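Residence Services Discussion Board
Topic: Folding standard for knit pants, returned resident laundry
Status: Open. Replies: 7

d.kenins
Colleagues, the present guideline for knit pants was written in March, and the two floors have applied it differently ever since. The Bornari floor folds each pair lengthwise, one leg over the other, and then in thirds. The Avard floor folds hem to waist first. Residents who change floors have asked why their drawers no longer close. I would like this board to agree on one method before the guideline is reissued.

My proposal is as follows. Lay the pants flat on the made bed, sideways, with both legs pointing the same way. Smooth the fabric from the waist toward the hems. Bring one leg over the other so that the hems meet, and fold in thirds. 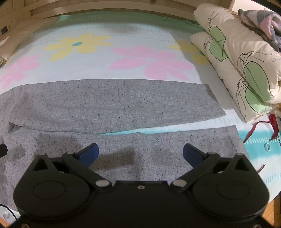 The bed is preferred to the dresser top for this work. Most dressers on both floors are too narrow for a full-length pair, and the legs hang over the front. Staff should ask the resident before using the bed and should not use it if the resident is resting.

Comments are requested from both floors.
Dalia Ķēniņš

linen_avard
Thank you for opening the topic. The Avard floor does not support the lengthwise fold for heavier knits. With a thick gray sweatpant, folding one leg over the other produces a bulky seat, and the stack leans. Hem to waist gives a flatter result. We have used it on all 16 rooms without complaint.

ferreira_2
I must respectfully disagree with the last statement. There were complaints. Two residents in our section asked for the crease across the knee to be avoided, and both requests were entered in the floor book.

linen_avard
Those requests concerned dress trousers. The topic is knit pants. Please let us keep the two separate.

ferreira_2
One of the two concerned dress trousers. The other resident owns nothing but knits.

iro_desk
May I ask that the guideline also address the step before folding? Many pairs arrive from the dryer with one leg twisted at the join, and no method gives a neat result if that is left as it is. Our practice is to lay the garment down, open the legs slightly so that the bedding shows between them, and straighten the side seam by hand. Only then is the first fold made.

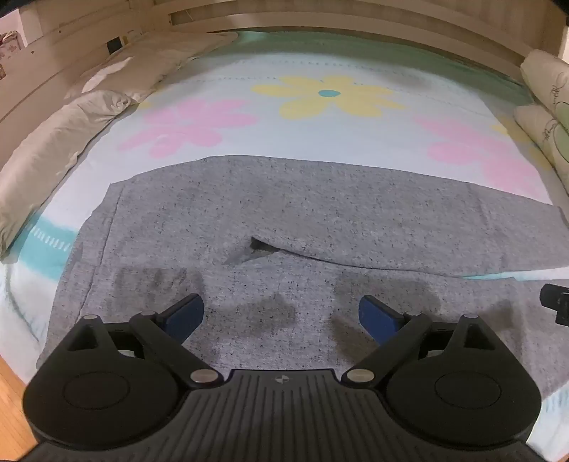
Garment Care Team, Bornari and Avard Floors

The seam is the better guide in our experience. Hems on older pairs are often uneven, and matching them pulls the whole leg out of line. I would therefore suggest changing "so that the hems meet" to "so that the side seams meet."

d.kenins
The suggestion regarding the seam is accepted and will be placed in the draft. Some pairs have no side seam, and for those the hems will have to serve. I will add a sentence to that effect.

On the matter of bulk, would the Avard floor accept the lengthwise fold if heavier knits were folded in half and not in thirds? The drawers in room 62 were tried this way and closed without difficulty.

linen_avard
Room 62 has the deeper drawers. We would need to see it tried in one of the standard rooms before agreeing. If it is satisfactory there, the Avard floor will withdraw its objection, although I would ask that our preference for hem to waist be recorded.

d.kenins
It is so recorded. Please post the result in this topic, with the room number and the number of pairs in the drawer.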